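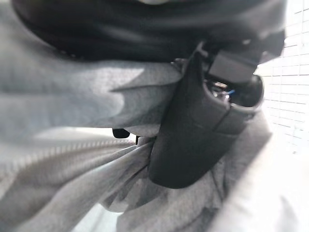

Stiltik opened its workshop to the public in December, and 221 people came through the doors over the day to watch robot arms handle clothes. The company, which leases the back half of the old Chávez cannery building in Drisano, has been working on garment handling for commercial laundries and hadn't let visitors in before.

The main demonstration ran every half hour from 10 am. An arm picked up a garment from a heap, moved it to a clear part of the bench and tried to lay it flat for folding. Staff took questions while it worked, and between runs they put everything back in a heap and started again.

Knitwear gave it the most trouble. Grey jersey bunches up under the gripper, and the software then has to work out where a cuff or hem has ended up among the folds. Towels and pillowcases went faster. On the early runs the arm twice let go of a sleeve before it reached the bench, and an operator restarted the program each time.

Stiltik said its current system has been trained on 667 hours of recorded folding and sorting. Much of that was collected by people steering the arms by hand, and visitors could try the same job at a second bench. The line for it was long enough by lunchtime that staff cut each turn to two minutes. Most of those who tried got a T-shirt off the pile. Fewer got it folded.

One of the grippers was also on show with its cover off, so people could see the wiring and the small camera that sits at the wrist. A screen beside it played what the camera sees, which is mostly cloth at very close range. Several visitors asked whether the grippers damage fabric. The company said wear on fine knits is still being tested, and that it doesn't yet run wool or anything with beading.

The first trial outside the workshop is planned for Susex, a linen service on the other side of town that washes for motels and aged care homes. Two arms will go in beside the existing sorting tables and work on the afternoon shift only. Stiltik's target is 270 items an hour for the pair, though it said neither arm has kept up its share of that pace over a full shift. Susex said no positions will be cut during the trial, and that its sorting staff will be shown how to stop and restart the machines.

Some people at the afternoon question session wanted to know what happens after the trial. Both companies said they would look at the results before making any decision on more machines.

Parking was tight on the cannery side, and a few cars were asked to move from the loading zone. Stiltik plans another open day once the trial has finished and will take bookings for the hand-steering bench next time. Entry will again be free, and children will need to come with an adult.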